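Cell inspection checklist: tabletop pick-and-place, mixed soft goods
Site: Grisitz, bench cell 2
Checklist revision: August
Completed by: cell safety, Liston

Scope
Single arm with two-finger gripper, open mesh basket as source, three boxes with holed tops as target. Checks are made at reduced speed with the enabling switch held. Results are pass, pass with comment, or fail.

1. Floor and cabling
Result: pass with comment
Supply and signal leads must be kept clear of the walkway and must not be able to snag on the arm or table edge.

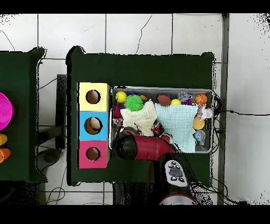 Loose leads on the floor are to be run in covered trunking before the next inspection. Cable ties alone are not accepted, as recorded at Rosau. Minimum clear walkway on the operator side is 900 mm; measured and met.

2. Gripper entry into the basket
Result: pass with comment
Fingers to enter vertically and stay inside the rim. Force limit confirmed in the controller. Thin plastic film should be kept out of the load where possible – it folds between the fingers and gives a false grip signal.

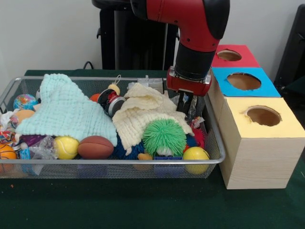
3. Basket load
Result: pass with comment
The basket may be filled to the rim. Cloths may lie over other items but should not hang outside the mesh, where they can drag the basket. Hard items such as cans and blocks are permitted if listed on the load sheet. The sheet was missing the can. Corrected on Wednesday. 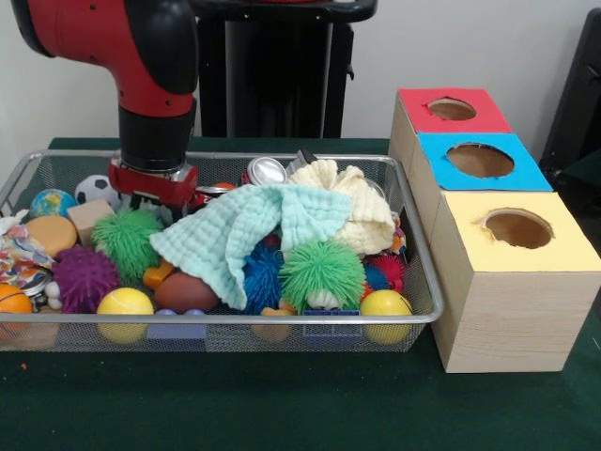 4. Target boxes
Result: pass
Boxes to stand beside the basket with all three openings facing up and unobstructed. Check the edge of each opening for tearing and replace the top panel if a tear reaches the side of the box. Travel height between basket and boxes is set to 400 mm in the Kneževič path file and was not altered.
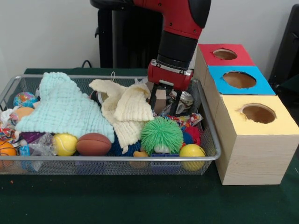 5. Stop functions
Result: pass
Emergency stop tested from both operator positions. Arm held position with no drop of the wrist. Restart required a separate reset, as specified.

Open actions
Item 1: trunking, owner Grisitz workshop.
Item 3: load sheet to be reissued as form 13.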